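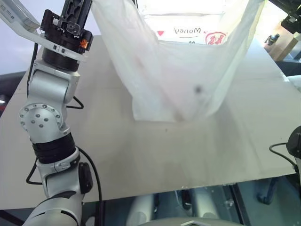

Chapter 7
Forecasts and the People Who Sell Them

Every business plan contains a number for next year, and most of those numbers are wrong. Students meeting this subject for the first time tend to assume the fix is a better formula. This chapter takes a dimmer view. Before you learn to build a forecast, you should learn to doubt one.

Take the case of Pronari, a maker of kitchen fittings in the town of Sadau. In March its managers paid a consulting firm, Todorova, to predict orders for the coming year. The report ran to 192 pages and promised growth of 41 percent. Orders fell. When Radka Jurić, then a junior buyer, went back through the report, she found that the whole estimate rested on two years of sales, one of which included a single large hotel contract that was never going to repeat.

The consultants blamed the market – they usually do. But the warning signs were in the appendix, and the managers who signed off had read only the summary.

We will return to Pronari in Section 7.2, where you will rework its figures with and without the hotel contract. Section 7.3 looks at Catport, a ferry operator whose forecasts were quite accurate for years, and asks whether skill had much to do with it.

Key terms: baseline, outlier, trend, margin of error

Before you read: Find a prediction about prices or sales that was made at least a year ago. Who made it, and what did they stand to gain? Write down what happened next, and keep your notes for the exercise at the end of Section 7.1.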